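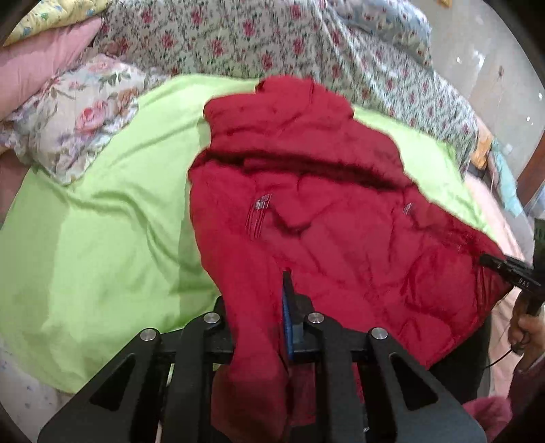
Page last changed: March 2024

News from the Hovstead Guest House

Hello again to all of you who have stayed with us, and to those who are still making up their minds. It has been a long, slow winter up here and we have used the quiet weeks well, or most of them anyway. There was a stretch when the plumber and the painter both wanted the upstairs hallway on the same morning, and I will spare you the details of that.

The big news is that the four rooms on the garden side are open again. They have new windows that you can open with one hand (those of you who wrestled with the old ones will know what that means to us), better reading lamps on both sides of the bed, and proper hooks behind the door. So many of you wrote on your comment cards that there was nowhere to hang a coat! We now have 14 rooms in all, and every one of them has its own bathroom. Room 10, the little one under the roof, still has the slanted ceiling, so please mind your head on the way to the window.

Breakfast has moved to the front room, where the sun comes in. We serve it from seven until half past nine, and if you are leaving early for the Drosard trail just tell us the evening before and we will pack you something to take along. The bread is from the Lametti bakery down by the bridge, as it has been for years, and they have started making the dark seeded loaf again after a good many of our guests asked them to. I am not allowed to say how much of it I eat myself.

A word on getting here, as we get this question more than any other. The 152 bus still runs from the train station and stops at the foot of our lane. From the stop it is a five-minute walk, a bit steep at the end, and if you have heavy bags you can call from the station and we will come down with the car. Drivers should know that the parking lot behind the house is now gravel and holds more cars than it used to, but the turn into it is tight. Please go slowly by the stone wall. We are fond of the wall.

Quite a few of you have asked about the Liang boathouse, and yes, it will be renting out rowboats and canoes again this season. House guests can pick up a key to the boat shed from our front desk and bring it back by supper. Life vests come in all sizes, small children's included.

Our rate for a garden double in the summer months will be 233 a night with breakfast for two. Singles and the family rooms are on the rates page, along with the small discount we give for stays of a week or longer - it applies to every room except the one under the roof, which is already as low as we can go. We close for the whole of November, as always, to rest and clean.

If you have a favorite room, do write soon. The lake side fills up first, and I hate having to tell an old guest that somebody got there before them. Dogs are welcome in the two ground-floor rooms, but let us know when you book so we can put the rug away.

With warm wishes from everyone at the house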